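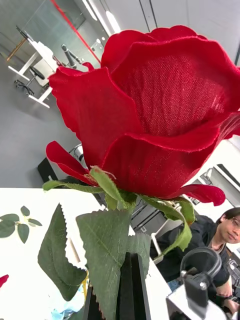
The red rose as the wrist camera gets it, fabric weave and all.

Grurkora review: a training method that finally gets along with petals

By Linnea Hovland
Wednesday, March 15, 2023
5 min read
Print | E-mail

I have been putting off this review because I kept wanting one more day with the thing, and now my list of notes is longer than the manual. So, Grurkora! It's a training method from the people at Dronance, packaged as software you run on your own arm and your own cameras. You steer the arm through a job by hand a bunch of times, it records everything, and then it learns to do the job from those recordings. Plenty of methods do that. What's different with this one is how it treats the two camera views, and I'll get to that in a minute.

I picked flowers because flowers are awful. A block is a block from every side, but a rose has petals flopping every which way, and a hydrangea is basically a ball of little flaps with leaves sticking out underneath. The job was simple to say: pick up a flower from the table, move it, let go without dragging half the table along. Wakana Ogura and I took turns steering, and we recorded 357 runs over the trial. (My shoulders would like that number printed larger.)

Setup took me a morning. The instructions are fine until you get to camera timing, where they go vague right when you need them most. I wrote to Colin Inskip at Dronance and got a clear answer the same day, but a clear answer should be on the page already. Once the timing was right, the software went through our recordings and tossed the ones it thought were junk, which left 332. I looked through the tossed ones with a suspicious eye and agreed with nearly all of them. Most were me, getting impatient.

Now the good part. Most of the methods I've tried use the wide view and the wrist view the same way the whole time. Grurkora learns to lean on the wide one while the arm is still on its way over and then shift its trust to the wrist camera for the last little stretch. There's a small readout that shows the balance as it runs, and I got slightly addicted to watching it slide. It makes sense when you see what each camera has to work with. The wide view knows where all the flowers are but has no idea about petal edges. Up close you get every frayed bit, plus a whole lot of office.
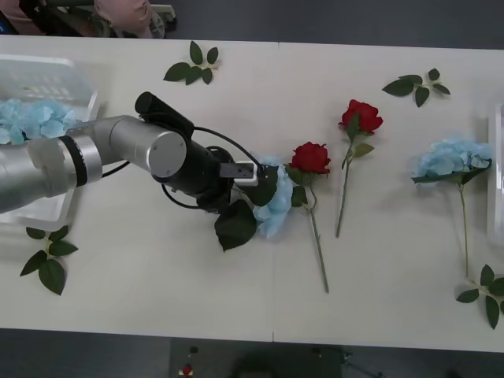
The wide view, with the gripper closed on a blue hydrangea.

I ran 30 tests with the shifting turned off and then the same number with it on, new flower layouts each time. Off, it failed 9 of them. On, it failed twice -- both times on a hydrangea, both times by closing on a leaf. That's a small test, please don't quote me like I'm a journal, but the change in feel was obvious too. It hunts less, and it doesn't do that nervous little hover over the bloom.

Things I didn't like: training ran overnight and then some, and there's no way to pause it. Adding a new kind of flower means recording more runs, and the software won't tell you how many are enough. The loose leaf sprigs were also hit or miss. I didn't count those in the tests, and I'd say it's weaker on anything that flat. Leif Vik, who has run the older Stimalard package for ages, thinks its grasping of flat stuff is still better, and after borrowing his setup for an afternoon I'm inclined to agree.

Would I keep it? Yes, for soft and floppy things. If all you move is boxes, save yourself the overnight training and stick with what you have. Colin says a pause button is planned for May, and I'll run the sprigs again when it arrives.

Print | E-mail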